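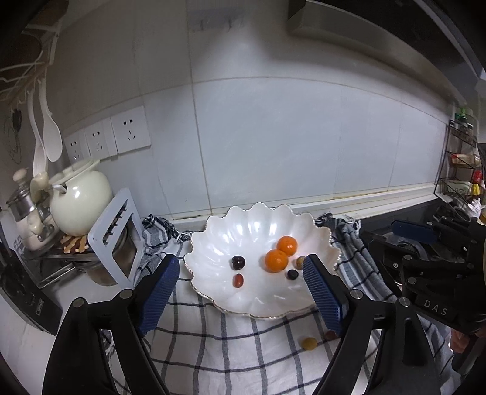
Search this site Go

Planning the equipment budget for the Kuusisto kitchens

01/07/2018

The new financial year opens today, and with it the equipment allocation for the Kuusisto project. Several colleagues at other sites have written to ask how the figures were reached, and in particular why so large a share was set aside for hand-held grippers when the project is meant, in the end, to put a robot arm in the kitchen. I have answered these letters one at a time until now. It seems more sensible to set the reasoning down once, on my own page, with the usual caution that the views are mine and do not bind the Cludusholm office.

The scope of the work was settled last November. Kuusisto is concerned with small domestic handling tasks: moving fruit in and out of a bowl, clearing a bench, putting a spoon back where it is kept. The demonstrations are given by people, who carry a gripper in the hand and do the task with it in an ordinary kitchen. The arms come later. Once that order of work had been agreed, the budget had to follow it, and most of the disagreement in the following months arose from the fact that our purchasing template assumed the reverse. It listed the arm on the first line and everything else as accessories.

I asked for the template to be set aside. Hanne Niskanen, who holds the delegation for capital purchases at Cludusholm, agreed on the condition that each line be tied to a task on the schedule. I recommend that condition to anyone in the same position. It was tedious to meet and it removed a good deal from the list, including a mobile base I had wanted very much and could not attach to a single week of planned work.

Hand-held grippers

Two suppliers were asked to quote. Suvine offered a complete unit at a higher price, with spare finger pads included and repairs carried out at their own workshop. Sumeck offered a cheaper unit, sold without spares, with a parts list and drawings so that the buyer could carry out repairs. Neither offer was unreasonable. On the purchase price alone Sumeck was well ahead, and the first draft of my paper recommended them.

The draft did not survive a closer look at consumables. Finger pads wear. They wear faster on ceramics and glazed rims than on cardboard, and they wear in a way that is hard to see until grapes begin to slip. At $58 a pair from Sumeck, and with the handling hours we had scheduled, replacement pads over the year came close to the difference between the two quotations. When the time of our own technician was added at the internal rate, the difference was gone.

We therefore bought from Suvine. I would not present this as a general finding. A site with its own workshop and a technician who is not already fully committed could well arrive at the opposite answer, and Joonas Laaksonen, whose judgement in mechanical matters I trust above my own, still holds that we should have taken the drawings and learned to do the work ourselves. His objection is recorded in the purchasing file and it may yet prove correct.

Grippers should be bought in pairs. Many kitchen tasks need a second hand, and a demonstrator who must put one tool down in order to steady a bowl is giving a demonstration of something else. Our first estimate allowed single units for half the kitchens. It was corrected before the order went out, at some cost to the line for lighting.

Kitchens

The project considered building a mock kitchen in the hall at Cludusholm. A quotation was obtained for benches, a cooktop, a range hood and tiling, and it was declined. The money was redirected to the use of real kitchens, paid for by the session under a short agreement with the householder.

The case for this was partly financial. A built kitchen is one kitchen, however carefully it is made, and it has to be stored or demolished when the project closes. There was also the matter of clutter. Real benches have bags on them, jars with spoons, a drying rack, cloths that bunch up under whatever is placed on them. A fringe on a cloth will catch between the pads of a gripper, and we would never have thought to buy a cloth with a fringe.

Session payments are an operating cost and cannot be met from capital. This caused a delay of several weeks. Anyone planning along the same lines should raise the question with their finance area before seeking quotations, and should obtain the answer in writing. We also allowed for public liability cover, for a modest breakages fund, and for cleaning at the end of each session. The breakages fund is held at $708 for the year. The odd figure is the residue of a larger sum after lighting was reduced, and I have been asked so often whether it was calculated that I may as well say here that it was not.

Groceries

This line attracted more comment than any other, and I defend it. Fruit is a consumable of the project in the same sense as a finger pad. Oranges last well and may be used for several sessions. Grapes do not; they soften, they come off the stem, and a grape that has been gripped a number of times behaves differently from a fresh one. Plastic fruit was proposed as an economy. It weighs too little and its surface is wrong, and I asked that the proposal be withdrawn.

The allocation is some $200 a month, bought locally and claimed against receipts. Demonstrators are asked to buy a mixture of sizes and shapes and to avoid bagged fruit of uniform size. Bowls and dishes are borrowed from the household wherever the householder consents. Where consent is not given we bring our own, which are plain and deep, and in my opinion less useful. A bowl with a wavy or fluted rim gives the fingers far more trouble on the way in.

Storage and computing

I shall be brief, as this was the least contested part of the budget and the part I understand least. Recordings are copied at the end of each day to a drive kept on site and then to the server at Cludusholm. Drives are bought as they are needed. The temptation to buy the full year's storage in one order was resisted on Hanne's advice, prices being what they are, though it does mean an approval form every few weeks. The server was already owned by the office, and the project is charged for its share.

The arm

One arm has been budgeted in the last quarter, with 2 fallback dates should the schedule slip. The sum is held as a provision and no order has been placed. I am aware that this looks timid. The argument for waiting is that the gripper on the arm must match the gripper in the hand, pads included, and we will know much more about what we want from the pads after half a year of use. An arm ordered now would sit in its crate through the winter with its warranty running down.

The argument against is lead time. Suppliers quote delivery periods that they do not always meet, and a provision left unspent late in the year is an invitation to have it taken away. We have asked that the provision be marked as committed. At the time of writing that request has not been answered.

Matters still open

Training has no line of its own. It was assumed that demonstrators would become familiar with the grippers in the course of the work, and this has been only partly the case. A new demonstrator needs most of a day before the recordings are worth keeping, and that day is presently being charged to sessions. I intend to ask for a separate line at the mid-year review.

Nor did we allow for gloves, wipes or carrying cases. The cases matter. The linkages on the grippers stand out from the body at an angle and do not travel well in a shopping bag, and proper cases with cut foam were dearer than I had expected. They have been ordered from the remainder of the lighting line, which is now exhausted.

I am willing to send the spreadsheet to colleagues at other sites, with the supplier prices removed, as both quotations were given in confidence apart from the pad price, which Sumeck prints in its catalogue. Requests should be made through the contact form and should state the name of the site and the kind of tasks planned. Replies may be slow during the first fortnight of the month, when the year-end accounts are being closed.

Share 14 | 6 comments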